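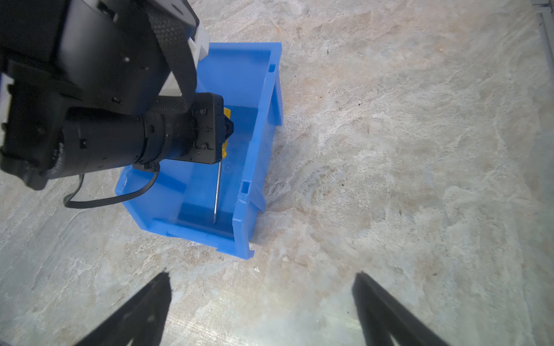
When the arm drops your screwdriver - workshop tips

Third time in 2 weeks so I'm writing this down before I forget what fixed it. Bench arm, sorting hand tools into the blue parts bins. Screwdriver slips out partway over, lands tip first, bounces. Nobody hurt. Could have been a foot.

First thing. Hit the stop. Not pause, STOP. Pause on mine keeps the motors live and it will pick up the move again if you bump the wrong key. Ask me how I know.

Then hands in. Not before.

Wipe the handle. Mine had a film of chain oil on it, you couldn't see it, you could feel it. Dish soap, warm water, dry it all the way. Wipe whatever grips it too. Rubbing alcohol on a rag, not dripping.

Grip force next. I had it at 30 from when we were moving sponges, never changed it back. Way too low for a screwdriver. Go up a little at a time and tug on the tool between tries, arm stopped. Don't just crank it to the top, I cracked a handle that way in September.

Check the screws on the end plate. Snug, all of them. One of mine turned with my fingers. Dab of the removable threadlocker, let it sit overnight. Not the permanent kind or you will be sorry.

Cable. This was the real problem the second time. Loop was hanging low, caught the front lip of a bin on the way out and yanked the wrist sideways. Drop gone, tool gone. Leave enough slack for the full reach but tie it back up near the arm - hook and loop strap, not zip ties, you'll want to move it. Run the whole path slow and empty and watch the cable, not the tool.

Bins slide on a smooth top. Square of shelf liner underneath. Cheap, works. Noemi Holloway uses museum putty on hers and says its fine but I hate scraping it off.

Lower before you let go. Tip nearly on the floor of the bin, then open. Dropping from high up chips the plastic and the tool ends up leaning on the wall where the next one hits it.

Pointy stuff: shoes on, glasses on, nobody reaches across while its moving. Tape a line on the bench if you have to. No knives or chisels in the arm, period. Fitzgerald Pettigrew tried a utility knife. Don't.

Write down every drop. Tool, grip setting, where in the move. I skipped this the first time and wasted a whole Saturday chasing the wrong thing.

Still to do - softer pads for the grip, and recieving bin number two needs a new spot, it's too close to the edge. Will update when the pads come.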